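Gripper closes off-center on bottle neck in sim, bottle tips during lift

Posted in: Simulation and Cells > Setup 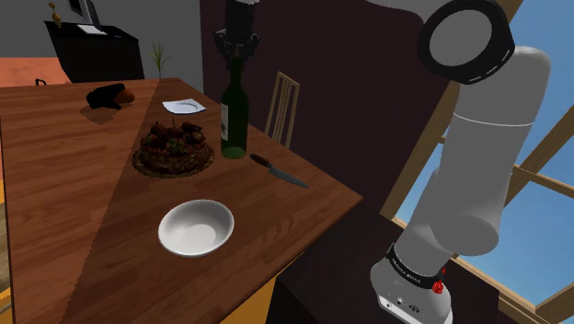
The task is a pick of the wine bottle by the neck, top-down, two-finger gripper, single arm next to a dining table. The approach pose looks right in the viewer. When the fingers close, one side makes contact first, the bottle leans, and on the lift it either swings or drops back to the table. Out of 20 runs with the same start pose I got 12 clean lifts. The bad ones all lean in the same direction.

Setup:
Planner: Skaten, default settings, Cartesian move for the last segment
Gripper driver: Pronach, position mode, closing to a fixed width
Bottle: rigid body, convex hull collision, mass left at the import value
Tool frame: typed in from the gripper drawing, 232 mm from the flange along Z

What I have tried:
Slower closing speed. The lean is slower, same direction.
Higher friction on the finger pads. Fewer drops, same lean.
Moving the bottle a little toward the arm base. No change that I can see.

The other objects on the table (cake, bowl, knife, plate) are not touched at any point. I checked the contact log for that. Is this a tool frame problem or a physics problem, and what is the right order to check things in?

Imani Nyanda

Hervé Delaunay

Tool frame first. If friction changes how often it drops but does not change the lean direction, the fingers are arriving off the bottle axis and physics is only deciding how bad the result gets.

To check it:

1. Take the bottle out of the world and put a thin vertical pin fixed to the table in its place.
2. Send the tool frame to the tip of the pin, gripper pointing straight down.
3. Rotate the last joint by 90 degrees, then by 180. Do not move anything else.
4. Watch the point between the fingertips. It should stay on the pin. If it moves in a small circle, your X or Y offset is wrong by the radius of that circle.

The Z value of 232 mm will not cause a sideways lean as long as the gripper is vertical. It will cause one if the wrist is tilted, so read the flange orientation at the grasp pose and confirm it. A degree of tilt over that length puts the fingertips 4 mm off to the side. On a bottle neck that is plenty.

Also look at whether both fingers are driven. In some imported gripper models the second finger is a mimic joint, and if the mimic is not enforced by the physics engine, one finger does all the travel under load while the other sags. Plot both finger joints during the close. The two curves should match until contact.

After that, and only after that, go to the collision shape. A single convex hull over a bottle fills in the shoulder, so the solid is a cone from the shoulder to the top of the neck. The fingers are then closing on a sloped face that does not exist in the visual mesh. Split it into two cylinders, body and neck, or run a convex decomposition.

Baptiste Vidal

just increase the friction more and weld the bottle to the gripper when both fingers report contact. works every time for me

Marcelle Gaillard

The weld will hide the fault. It is fine for a demo video. It is no use if the grasp result is supposed to mean anything.

Agree with Hervé on the order. Two additions.

Mass: open the bottle and read the value. Importers often compute mass from hull volume and a default density, and with the shoulder filled in you get a heavy bottle with its center of mass too high. Set mass and center of mass by hand.

Closing mode: a fixed width in position mode keeps pushing if the width is smaller than the neck. Use a force limit, or stop on contact and hold. With Pronach you need to set the limit before the close command is sent. Setting it during the motion has no effect until the next command.

Imani Nyanda

Ran the pin test. The fingertip point traces a circle, radius 3 mm. The Y offset was left at zero when I copied the drawing values. Corrected it, replaced the hull with two cylinders, set a force limit. 12 runs so far, all lifted without a lean. The finger curves match, so the mimic joint was fine. Have not touched the mass yet.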